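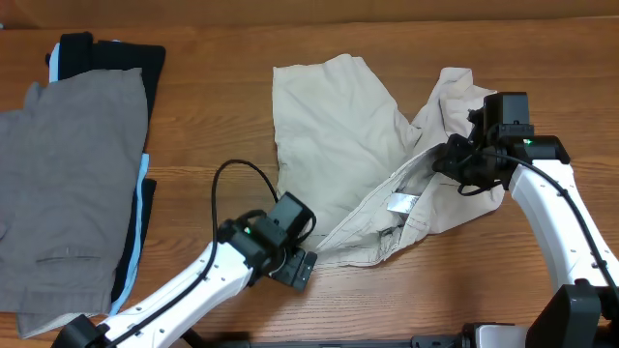 I've been folding clothes on the table for most of May now, and I'm not going back to the bed. The bed is too soft and too low. You press a crease in and it comes straight out again, and after 13 pairs of shorts your back knows all about it. A table is the right height and it stays flat.

The reason for so much folding is the move. We hand back the keys to the Cidley flat at the end of the month and everything has to fit into the two chests at the new place, which are both narrower than the wardrobe we have now. So I measured a drawer and have been folding to that width.

Shorts and trousers first, as they make the base of a stack. I do them like this:

- Zip up, button done, pockets pushed back in.
- One leg over the other, seams together.
- Tuck the pointed bit at the seat inwards so you have a straight side.
- Fold up from the hem, once for shorts and twice for trousers.

Grey shorts go on top of navy, with the light blue in between. There's no system to that, it's just the order they came out of the basket. Khaki is the awkward one. The cloth is stiff and holds whatever shape it was dropped in, so it needs pulling straight at the waistband before you try anything else. I find the label inside the waist and start from there, as then I know which side is the back.

Said Samir, who lived upstairs from us when we were on Kerkis Road, used to roll everything. I tried rolling for a fortnight. It's good for a suitcase, but in a drawer the rolls come undone when you pull one out, and I went back to flat.

After the clothes I moved on to the big plain pieces of cloth. They take up the whole table and want more patience than anything else. I smooth from the middle out to the edges with the side of my hand, then bring the far edge towards me and line up the hems before halving it again. If the hems don't meet, open it out and start over. Trying to correct it at the third fold only makes a lump.

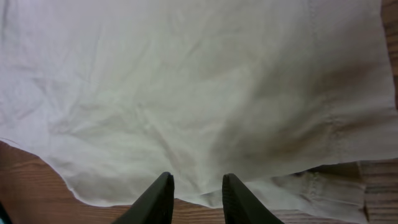

*The off-white cloth spread on the table, creases and all.*

I don't iron these. A decent fold and a few days under the weight of the others does enough for me.

Still to do: the towels, the winter jumpers and a bag of odd socks I have been avoiding. The jumpers will go in the bottom drawer with 4 cedar blocks. I'll measure the second chest this evening.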